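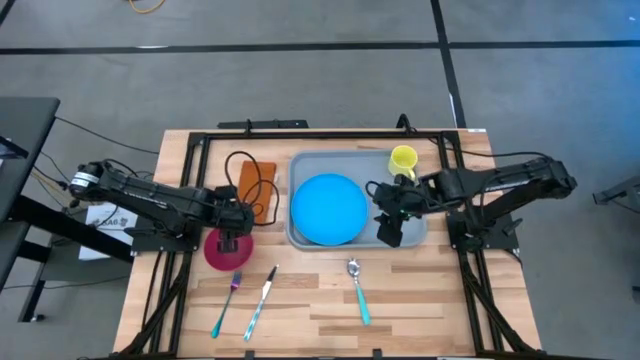 The tray supper, and why I love it

My grandmother ate off a tray every evening of her life, even with a perfectly good dining table three feet away. As children we thought it was the height of glamour. You got your own little kingdom, with edges!

I've been a convert for years, and lately I seem to be in good company. When Dinesh Maurya opened his tableware shop, Bandara, he had one shelf of trays at the back, mostly for hotels. Last November he sold 200 of them. "People come in for a mug and start playing," he says. "They put a plate on, then a bowl, then they take the bowl off again. I leave them to it."

Playing is exactly the word. A grey tray is my favourite place to begin, because it lets you go wild with everything else – a bright blue plate, a yellow mug, a magenta bowl, all those colours that would never get past the door if you were choosing a matching set. Put the plate to the left and tuck the mug into the top right corner, where your elbow won't find it. The bowl can live off the tray altogether. Soup needs room.

Then there's the cutlery. I held out against coloured cutlery for ages (it reminded me of camping) and I was quite wrong. A fork with a teal handle and a purple, iridescent head makes beans on toast feel like a birthday. Mine sit straight on the bare wood, and I've stopped fussing about whether they line up.

On size, do measure before you fall in love. Dinesh's rule is to take your biggest dinner plate to the shop, under your arm if need be. His own is 28 centimetres across and has come back from three different trays defeated. Rounded corners are easier to wipe, and a raised rim is worth having if your route to the sofa involves stairs, a dog or both.

As for the table underneath, I'd leave it uncovered if it's at all nice. Butcher-block, with its narrow strips of pale and darker wood, looks wonderful next to strong colour, and it doesn't mind a few crumbs.

My grandmother would have added a napkin, ironed. I use kitchen roll, and eat at half past six with the radio on.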